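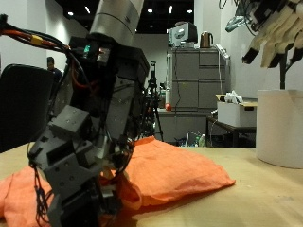

How much do we ask for next year, and on what?

1,441 in total: 900 for a replacement hand, 300 for cabling and connectors, and the rest for spares, which will be spent by spring on something we haven't thought of.

December 12, 2019. Budget form is due before the break, so this is me thinking on paper. Levente wants the numbers first and the reasons later, if at all.

Hand first. Zonar quoted 900 and Konis quoted less, but the Konis price leaves out the mounting plate, the lead and, as far as I can tell from the small print, the screws. Þröstur has gone back to them twice. Their last reply was a brochure.

Cloth handling stays the main task for next year, so anything we buy has to cope with soft stuff. Mariann would like two sorts of fingertip to compare. I've put down one sort and a hopeful note in the margin.

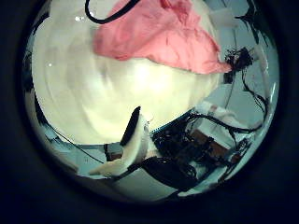
Flekbridge Handling Group / Workshop Notebook

Cabling. Last July we budgeted nothing for it, on the grounds that we had plenty. We do have plenty. It is a question of which end belongs to what. The 300 covers new leads cut to length, 6 spare connectors, sleeving and a label printer, which Ottó has asked for in every budget since he joined. Kahraman can make up the leads, but delivery is more than 6 weeks, so the order has to go in straight after New Year.

Not asking for: a second workstation, a bigger table, Laurinda's force sensor (sorry, Laurinda, resubmit in July).

Still to do
- Konis: get a price with the plate in it, in writing
- Ask Kahraman if part orders ship sooner
- Find out whether the label printer counts as equipment or stationery. Stationery comes out of Levente's money, so I'd like it to be stationery.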